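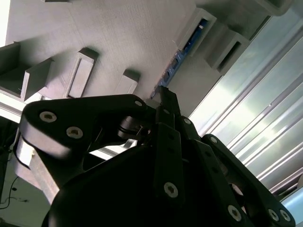 The Osell channel has confirmed that its long-form interview series, Prevum, will return in May with 11 new programs. This blog has followed the series from its first season, and the announcement deserves a few remarks.

Prevum was built on a simple format: one guest, one interviewer and 50 minutes without a studio audience. Its most widely discussed edition featured a retired member of a European royal household, who spoke at length about life after public duties. Osell received 335 written complaints – a large number for a late-evening program.

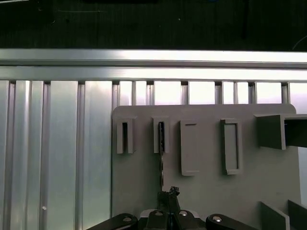 Four rectangular holders on a light-gray board.

The complaints dealt mainly with consent. Viewers asked whether the guest had been shown the questions in advance, and whether relatives mentioned on air had been given a chance to reply. Osell answered both points in a short statement, which I found incomplete on the second.

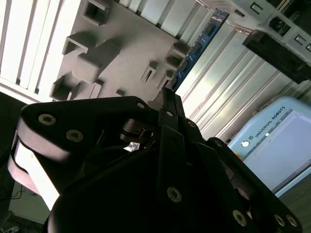 Black finger links with round socket-head screws.

The new season will be produced by Effiong, a company better known for court reporting. Its published guidelines require a written record of every approach made to a guest.

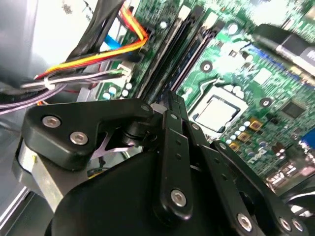 Broadcast and repeats

Each program will be shown at 9 p.m. and repeated on Plistik four days later. Earlier seasons remain available there, with the exception of the royal interview.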